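Search this site Go

Do Brain Games Make You Smarter?

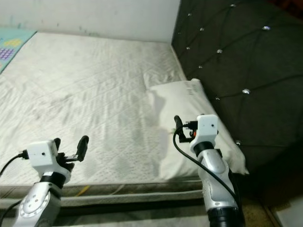 What does a number game teach you?

It teaches you the thing you keep doing in the game. If the game asks you to add, you get quicker at adding. If it asks you to match pictures, you get quicker at matching pictures. Whether you get better at everything else is a much bigger claim, and you should ask for proof.

Look at the back of a game box some time. Ours, a math board game called Hellow, says it "boosts brain power." Boosts it how? Who checked? The box doesn't say. It does say there are 121 cards inside, and you can test that one yourself.

Apps do this too. One called Altix gives you a score after each round. Say you get 87 the first time and 1055 a month later. Wow! But did you learn more math, or did you learn where the buttons are? A score inside a game can't tell you that.

Here is a fair way to find out. You need a pencil and a game you like.

Write 3 problems on paper that use the same kind of math as the game. Do them before you start playing and put the paper away. Play for a week. Then try 3 new problems that are just as hard. Were they easier? Maybe the game helped. Maybe your teacher was working on the same math that week, so ask about that too.

Can a game be worth playing if it doesn't teach you much? Sure. Fun is a fine reason to play. Just don't let a box tell you it's homework.

Try this next: find an ad for a learning toy and underline every word that can't be checked. "Amazing" counts.

Get our newsletter! Ask a grown-up before you type in an email address. Sign up No thanks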